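Small Things on the Counter: Where Do Cups and Holders Go in a Shared Kitchen?
Project report, Home and Interior Studies, second term
Renato Espiritu

1. Why I chose this subject

In my residence on Mahawong Street we share one kitchen between 10 students. The kitchen has a long counter, and every evening this counter is full. When I asked the others what the problem is, they spoke about the big things, for example the rice cooker and the drying rack. But when I looked for myself, I found that the small things took more of my time. A cup stands in front of the kettle, a holder stands in front of the socket, and each one must be moved before I can start to cook.

My teacher in the Rellthorpe course suggested that I keep the project small. Therefore I studied only cups and upright containers, and only the counter, not the table or the shelves.

2. How I worked

During December I kept a notebook beside the door. Each time somebody had to move a cup or a container to make space, they put one line in the notebook, with the reason if they wanted. At the end of the month the notebook had 139 lines. I know that some people forgot to write, especially in the morning, so the real number must be higher.

I also read the Hedow guide for small kitchens, which our library has in an old edition. It recommends to keep the middle of the counter free and to put standing objects near the back. This advice was useful, but it does not say what to do when the objects have different heights.

3. What the notebook showed

Most lines were written between six and eight in the evening. The most common reason was "needed space for cutting board." The second was "could not reach the wall socket."

Tall containers were moved less often than cups. I did not expect this. I think that people see a tall container as something which has its own place, and they work around it. A cup looks like somebody forgot it, so everybody feels free to push it away. Five people wrote that they did not know whose cup they moved.

4. Trying a simple arrangement

For the second part I worked with only two objects, a blue cup and a bamboo container that holds one thin stick. I wanted to see how much clear counter is necessary between two such things.

Cup and bamboo container on the gray speckled counter:

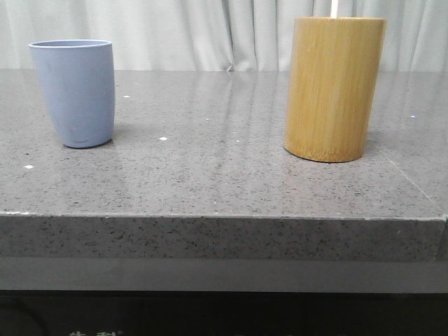
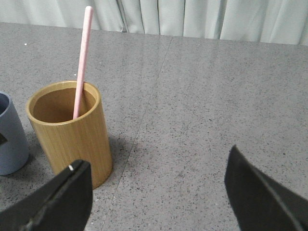 I tried three distances with my neighbors. With a wide distance, people put their own things in the middle, and after one day the middle was full again. With a narrow distance, they treated the two objects as one group and left them in peace. The narrow distance was better for the counter, but two persons complained that they knocked the cup when they took something out of the container.

A small tray from Tastham under both objects helped with this, and it is also easier to wipe the counter when you lift only one thing. We still use the tray. I would like to repeat the notebook in spring, when the windows are open and people cook at different hours, and to ask the second floor to keep one too.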